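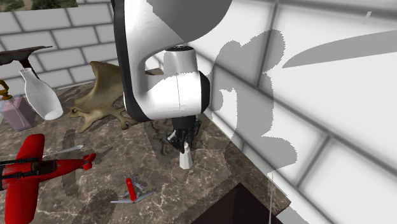
El brazo simulado sobre la encimera de mármol, a vueltas con la pieza blanca.

Lunes, casi medianoche. Tendría que estar en la cama hace rato, pero si no escribo esto hoy mañana se me habrá mezclado todo, que ya me conozco, y luego me paso media tarde buscando en qué cuaderno apunté el valor bueno del rozamiento (lo apunté en el sobre de una factura, lo encontré el sábado usándolo de marcapáginas).

A ver, por dónde iba. El Elix de verdad, el de aluminio y tornillos, sigue desmontado en el banco del Corkovow, con el hombro por un lado y la muñeca por otro, esperando el reductor que le encargué a Ghumman en marzo. Me escribieron el viernes para decirme que sale «en breve», con la misma frase exacta de la otra vez, así que me lo tomo con calma. Mientras tanto trabajo en casa con el simulado, que tiene la ventaja de que no se le aflojan los tornillos y de que puedo hacerlo en zapatillas con un té al lado. Lo que no tiene es el ruido, y lo echo de menos más de lo que pensaba: en el taller sé que algo va mal por el oído mucho antes de mirar, y en la pantalla el brazo puede estar haciendo una barbaridad en un silencio perfecto.

La encimera me ha quedado preciosa, lo digo aunque esté feo decirlo. Me costó dos tardes decidirme por el mármol, con esas vetas claras sobre el marrón, y las paredes de ladrillo blanco vinieron después, un poco por capricho. En el Corkovow me dijeron que perdía el tiempo decorando, y algo de razón llevaban. Pero yo quería una superficie complicada para la cámara, con dibujo, con cosas que despistaran, y para eso una mesa gris y lisa no me servía de nada. De ahí también el avioncito rojo, que es un homenaje a uno que tuve de pequeña y que perdí en un camping, y el jarrón, y esa especie de asta de alce que encontré en una biblioteca de modelos y que me hizo tanta gracia que no he sido capaz de quitarla. Sé que estorba. Cada vez que la veo ahí en medio pienso que la quito mañana.

El problema de hoy ha sido la sombra. Quería que el brazo proyectara la suya sobre el mármol, como pasa en cualquier cocina con una lámpara, y la proyecta, vaya si la proyecta, pero a trozos, con los bordes en escalera. Bajé la resolución de las sombras la semana pasada para que el ordenador no sonara como un secador de pelo y se me olvidó volver a subirla. Lo descubrí hoy después de la cena, cuando ya llevaba lanzadas 2.354 repeticiones del ejercicio de la encimera. Dos mil trescientas cincuenta y cuatro, con su sombra a cuadritos cada una. Me quedé mirando la cifra un buen rato con la cuchara del yogur en la mano.

Mi primer impulso fue borrarlo todo y empezar de cero, que es lo que hago siempre cuando estoy cansada y por lo que casi siempre me arrepiento. Esta vez me levanté, fregué los platos, regué la albahaca y volví. Y fregando se me ocurrió que lo más sensato era abrir unas cuantas repeticiones y mirarlas con calma por la cámara de la muñeca, a ver si de verdad la sombra confundía al programa o si la que se confundía era yo. Así que aparté 40 al azar y las fui pasando una por una, con la libreta delante.

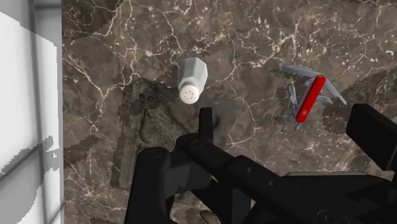
Con la navaja no hay ninguna duda, la distingue siempre, y eso que la puse abierta del todo con mala intención, con las hojas y los hierritos desplegados, para que fuera lo más liosa posible. Supongo que ese rojo tan fuerte ayuda mucho. El salero es otra historia. Cuando está tumbado, con el tapón de agujeritos mirando hacia abajo, las facetas del cuerpo cogen la luz cada una a su manera y el programa vacila, se le ve en los números, que bailan de una lectura a otra. Y yo que le echaba la culpa a la sombra. La sombra algo hará, no digo que no, pero las lecturas peores de mi lista no coinciden con las de más sombra, y sí coinciden bastante con el salero tumbado. Lo he repasado dos veces para no hacerme ilusiones.

O sea que las facetas. Mañana quiero probar a darle un material más mate, sin tocar la forma, y también a colocarlo en más posturas, que hasta ahora lo dejaba casi siempre de pie por pura costumbre de persona ordenada. Si lo pienso, un salero en mi cocina está de pie cuando lo guardo yo y en cualquier otra postura cuando pasa por aquí mi hermana.

Otra cosa que me apunto, para no volver a caer: la placa Gralitz manda la orden de cerrar los dedos un pelín antes de que la muñeca haya terminado de asentarse. En la simulación casi no se nota. En el brazo de metal lo notaba en la mano, si apoyaba la palma en el antebrazo: un tironcito, como cuando alguien te coge el paraguas antes de que lo hayas soltado. He metido una pausa pequeña y creo que se queda. Me gustaría comprobarlo en el Corkovow el día que llegue el dichoso reductor, con el salero de verdad, el de la cocina, que ya he avisado en casa de que me lo llevo y no ha sentado muy bien.

La meta que me había puesto eran 2.000 repeticiones buenas antes de volver a tocar el brazo físico. No sé si las de hoy cuentan. Una parte de mí dice que sí, que una cocina real también tiene sombras raras y que al programa le vendrá bien haber visto de todo. La otra parte sabe que esa es la voz de las doce menos diez. De momento las he guardado en una carpeta aparte que se llama «escalera», he subido la resolución de las sombras y he dejado el ordenador trabajando con una tanda nueva, también de 40, pequeña, solo para comparar. Suena otra vez como el secador. He cerrado la puerta del cuarto y se oye igual, pero lejos, y hasta acompaña un poco.

Pendiente: contestar a Ghumman sin sonar impaciente. Comprar arandelas de las finas. Devolver al taller el juego de llaves Allen, que lo tengo en el bolso desde el otro día y deben de estar buscándolo. Y decidir lo del asta, que esta noche, con el té ya frío y el gato dormido encima del cuaderno bueno, vuelve a parecerme una pena quitarla.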